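About Us

Welcome aboard, and thank you for wandering over to this page, which we suspect most people only do when they want to know whether there are real people behind a website. There are, and they are usually covered in sailmaker's tape.

Driltia is a small sail loft and canvas workshop in Bridton, a short walk up the hill from the harbour. We make and mend sails for cruising boats, and we also do sprayhoods, stackpacks, lee cloths, cockpit tents, hatch covers and all the other bits of sewn cloth that a boat seems to collect over the years. If it has a zip and lives outdoors, we have probably been asked to fix it.

We started out as liveaboards ourselves, on a rather tired 30 foot sloop called Mathew (she came with the name and we never had the heart to change it). We spent five summers on her, working our way along the coast and back again, and like most people on a tight budget we learned to do our own repairs. The first one was a torn genoa, stitched by hand in the anchorage off Cekow with a borrowed palm and needle and a great deal of muttering. It was not a handsome piece of work, but it got us home. After that other boats began rowing over with their own torn bits, and one September we came ashore, bought a second-hand walking foot machine and put a card up in the chandlery window.

These days we have a proper loft with a floor big enough to spread a mainsail out flat, which is a luxury we still haven't got used to. We've kept the card, though. It's pinned up by the kettle.

Most of our work is for couples and families who cruise at a gentle pace and want their sails to last. We love that sort of job! We like to hear how you use the boat, whether you reef early or hang on too long, whether your boom is low enough to catch a tall guest on the forehead, and where you'd like to be going in a year or two. It all makes a difference to how we cut a sail and where we put the extra patches. We won't try to sell you a new suit of sails if the old ones have a few good seasons left in them, and we're very happy to restitch a seam, change a sacrificial strip and send you on your way.
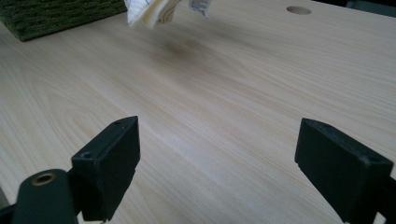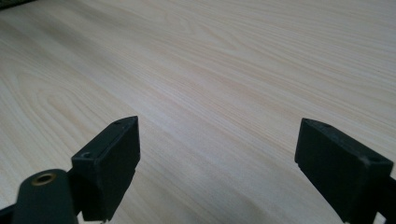

A pale wood-grain surface.

Winter is our busiest time, which always surprises people. Sails come off in the autumn and everybody means to drop them in straight away, and then the good intentions drift a bit and the whole lot arrives in the new year with a hopeful note saying the boat goes back in at Easter. If you can bring yours to us early, please do. We'll wash it, check it over from head to foot and write you a plain list of what needs doing now and what could wait, with a price next to each item. Nothing gets cut or stitched until you've said yes.

We can collect from the pontoons at Bridton and Cekow, and if you're further away you can post a sail to us (fold it dry if you can, and do take the battens out first - we have had some very odd-shaped parcels). Please tie a label to the bag with your boat's name and a phone number.

You'll find us at Unit 5 on the old boatyard, through the blue gates and past the mast racks. Visitors are welcome whenever the door is open, and dogs are too, so long as they don't mind the noise of the machines. We close for our winter break on 23rd December, and sails can be left in the dry store by arrangement while we're away. Do ring before you make a long trip, as we're sometimes down on the pontoons with a tape measure.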